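4. Household Repair of Wooden Seating

4.1 Sample and response

The mail survey went to 3,000 addresses in Nastenham and the neighboring district of Kendero, and 1,131 usable forms came back. The form asked each household to list the chairs, stools and benches it owned, to say which had been repaired at home, and to name the fault that led to the repair. Upholstered armchairs were left out. Folding chairs were kept in if the seat or frame was wood.

Returns were uneven. Kendero has more rental housing, and tenants there answered less often than owners did. We weighted the results by tenure but not by age of building, which the Nastenham tax rolls record only for part of the district. Dulce Bautista and Tariq Baloch coded the open answers separately and then met to settle the disagreements. Most of these had to do with the word "wobbly," which respondents used for loose joints, uneven legs and uneven floors alike. Where a form gave no other clue, the answer was coded as unspecified and does not enter the fault table. 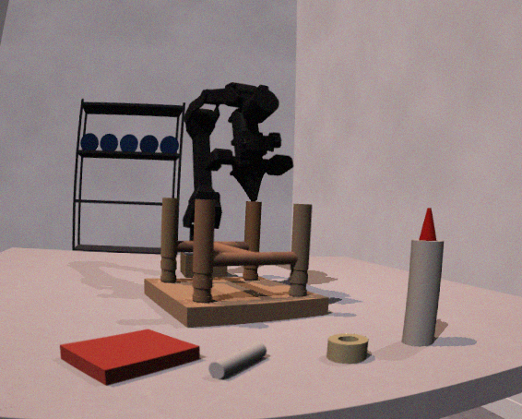
4.2 Reported faults

Loose leg joints were the fault named most often in both districts, ahead of split seats and broken stretchers. Stools were repaired at home more often than dining chairs. Respondents tended to explain this by cost: a stool was cheap and they were willing to risk spoiling it. A dining chair belonged to a set, and several people wrote that they had put off any work on one until they could find someone with experience.

Glue was the usual remedy. Few respondents removed the old glue before adding new, and those who did were mostly people who had learned the step from a relative or in a school shop class. Screws driven through the joint from outside came second. This repair holds for a while but splits the leg in many cases, and it accounts for a good share of the furniture described as repaired twice. String, tape and folded cardboard were also reported - the last almost always under a leg. 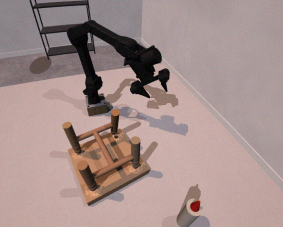 Figure 3. Wooden stool, upside down.

4.3 Interviews

From the survey we drew a group of 400 households willing to be contacted again. Jovita Valdovinos carried out the interviews by telephone, beginning in February and mostly in the early evening. She asked where the work was done, how long the piece was out of use, and whether anyone else in the home had helped.

The kitchen was the most common workplace, including in homes with a garage. Respondents mentioned light, warmth and a floor that could be wiped. The time out of use varied a good deal more than we had expected from the survey. One group finished the same evening. A second group took the piece apart, ran into a missing part or the wrong clamp, and left it in that state for weeks or months.
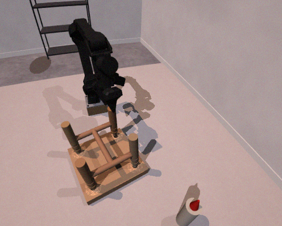 The second group deserves attention, as earlier work has generally treated repair as a single event with a start and an end. Ochoa and Cuevas, in their study of the Pacheco repair evenings, counted a piece as repaired when its owner carried it out the door. By that measure most of our unfinished pieces would not appear at all. Yet their owners did not regard them as discarded, and many could say exactly what was still needed. We have therefore recorded them under a third heading, suspended, and report them separately in Section 5.

Two limits apply. Interview answers about duration rest on memory, and long delays may be understated. The interviews were also held in winter and early spring, when garages are cold, and this may have raised the share of respondents who named the kitchen.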